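Tabuleiro de contar e encaixar Tiltley: opinião depois de uns meses de uso

Categoria: brinquedos educativos
Comprado em: loja online Pistdale
Utilização: em casa, quase todos os dias

Comprei o tabuleiro de madeira da Tiltley em março, para uma criança de três anos. Procurava uma coisa que juntasse números e formas na mesma peça, para não ter dois jogos diferentes a ocupar a estante. Antes tinha experimentado um puzzle de números da Jarker, mais barato, que durou pouco porque os encaixes eram tão apertados que a criança precisava sempre de ajuda para tirar as peças.

A caixa é de cartão simples, sem pega. Dentro vinham o tabuleiro, um saco de pano com as peças soltas e uma folha de instruções em inglês e alemão. Não há versão em português, mas também não faz grande falta. Pesei tudo na balança da cozinha e deu 900 gramas. É peso suficiente para o tabuleiro não fugir quando se carrega numa peça, e uma criança pequena consegue levá-lo da sala para o quarto se o agarrar com as duas mãos.

A base é de um azul forte, com furos pequenos, e tem uma tira de madeira clara na borda. Os números são grossos, fáceis de agarrar, e as formas ficam na fila da frente. Atrás vão os pinos coloridos, em pé. Nós usamo-lo na mesa, com a toalha posta, para não riscar o tampo e para fazer menos barulho quando alguma coisa cai.

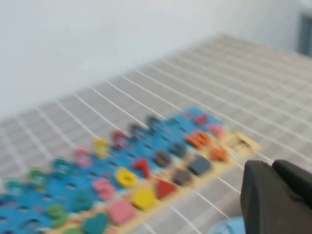 O tabuleiro na mesa, com os pinos atrás, os números no meio e as formas à frente.

Quanto à pintura, as cores são vivas e distinguem-se bem umas das outras, com uma exceção. Os tons escuros são parecidos, e ao fim da tarde, com a luz do candeeiro, o castanho e o cinzento confundem-se. A criança troca-os com frequência. Não estraga a brincadeira, mas preferia que tivessem posto um roxo ou um branco no lugar de um deles.

Os encaixes estão bem calibrados. As peças entram sem força e não saltam se o tabuleiro for inclinado um pouco. Virado ao contrário cai tudo, claro. Ao fim das primeiras semanas um dos pinos ficou mais preso do que os outros e passei-lhe uma lixa fina na ponta. Ficou resolvido em dois minutos, mas num brinquedo deste preço não devia ser preciso.

No uso, as formas foram a parte que pegou primeiro. O coração é a peça preferida e já esteve perdido debaixo do sofá várias vezes. Os números demoraram mais. Durante o primeiro mês serviram só para tirar e pôr, sem ligação nenhuma à contagem, e eu não insisti. Depois começou a perguntar os nomes e agora reconhece o 1 e o 5 fora do brinquedo, nas portas dos prédios e nos preços do supermercado. O 10 ainda é lido como "um zero". As sessões raramente passam de 30 minutos e muitas ficam por menos, o que me parece normal nesta idade.

Os pinos são o ponto que merece mais cuidado. São peças soltas e para crianças que ainda levam tudo à boca não os daria sem estar um adulto ao lado. Com o meu sobrinho mais novo em casa guardo os pinos no saco e deixo só os números e as formas maiores.

A limpeza faz-se com um pano húmido e bem torcido. Não se deve pôr debaixo da torneira. Os furos da base apanham migalhas, e para isso uso um pincel seco, dos de pintar. Até agora a tinta não lascou nos números. Nas formas há uma esquina um pouco gasta, no quadrado, resultado de bater com ele na mesa.

A arrumação podia estar melhor pensada. Com as peças todas postas, o tabuleiro fica alto por causa dos pinos e não entra na prateleira da estante que tenho no quarto, uma Vaughan baixa. Acabo por tirar os pinos todos os dias. O saco de pano é curto e fecha mal, e passei as peças para uma caixa de plástico com tampa.

O apoio ao cliente da loja respondeu depressa quando perguntei por peças de substituição. Vendem-nas à parte, mas só em conjunto completo, com a referência 757. Quem perder uma única forma tem de comprar todas, e acho isso mau.

Paguei 40 euros com portes incluídos. Há tabuleiros parecidos por menos, e o da Jarker custou-me metade, mas trazia só números. Pelo tempo de uso que já teve, considero o dinheiro bem gasto.

A favor: peças grossas, encaixes fáceis, base estável, números e formas no mesmo tabuleiro.

Contra: tons escuros demasiado próximos, saco fraco, peças de substituição vendidas só em conjunto, um pino que precisou de lixa.

Nota: 4 em 5. Voltava a comprar para uma criança entre os três e os cinco anos. Para mais velhas já deve saber a pouco.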